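Dicas da casa: o que já dá para deixar com a máquina

Recebo muita pergunta sobre robôs domésticos, quase sempre de quem acabou de ver um vídeo de humanoide dobrando camiseta e quer saber se vale esperar para trocar a lavadora. Minha resposta continua a mesma: compre a lavadora. O resto vai por tarefa.

Chão. O robô aspirador resolve bem piso liso e tapete baixo. Antes de ligar, recolha cabos, meias e franjas. Limpe a escova a cada 12 usos, ou antes se houver cachorro em casa. Em quina e atrás da porta ainda é preciso passar a vassoura. O meu é um Nitlow simples, sem mapa, e nunca senti falta do mapa.

Louça. A lava-louças continua sendo a melhor máquina da cozinha. Raspe os restos, mas não precisa enxaguar. Panela grande embaixo, copo em cima, de boca para baixo. Carregar e descarregar segue sendo serviço de gente. Existem braços que fazem isso em demonstração, com pratos iguais e pia arrumada. Numa pia de domingo à noite, com talher embaixo de frigideira, eu não contaria com eles.

Vidros. Os robôs de janela funcionam em vidro grande e sem moldura saliente. Prenda sempre o cabo de segurança por dentro. Para janela pequena, pano de microfibra e rodo dão conta em menos tempo do que se leva para instalar o aparelho.

Oficina. Kálmán Rácz, que tem uma marcenaria em Mendoza, usa um braço Ultix para lixar tampos. Ele me escreveu em maio que o braço vai bem quando são 100 peças iguais e dá trabalho quando são cinco diferentes, pois cada uma pede ajuste novo. A varrição e a troca de lixa ficam com o ajudante. Em casa vale a mesma conta: a máquina compensa na tarefa que se repete sem mudar.

Roupa. Lavar e secar já estão resolvidos. Use água a 30 graus para o dia a dia, encha o tambor sem socar e tire a roupa assim que o ciclo acabar. Camisa sacudida e pendurada ainda morna quase dispensa o ferro. Separar e dobrar continuam na mão. Uma tábua de dobrar, dessas de plástico, custa pouco e acelera bastante as camisetas.

Preço. Vaughan Trevaskis, leitor de longa data, perguntou se deveria guardar dinheiro para um humanoide. Eu gastaria antes com um bom varal de teto e dois cestos, um para claras e outro para escuras.

Dobrar roupa é a tarefa em que mais se promete e a que mais demora a chegar. O tecido muda de forma toda vez que alguém pega nele, e uma meia virada do avesso já pede decisão. Pegar a peça também conta: de um cesto raso e oval, como o trançado laranja em cima da mesa branca, os dedos alcançam o fundo com facilidade, e isso serve tanto para mão de robô quanto para a nossa. Prefira esse formato para meias e panos de prato e deixe o cesto alto para toalhas. Deixe a mesa de dobrar perto da lavadora e com o tampo livre.

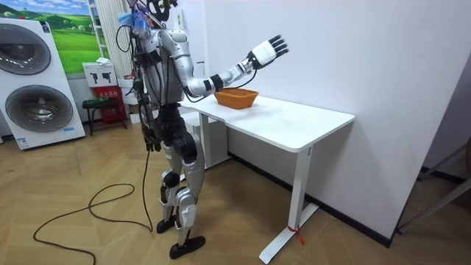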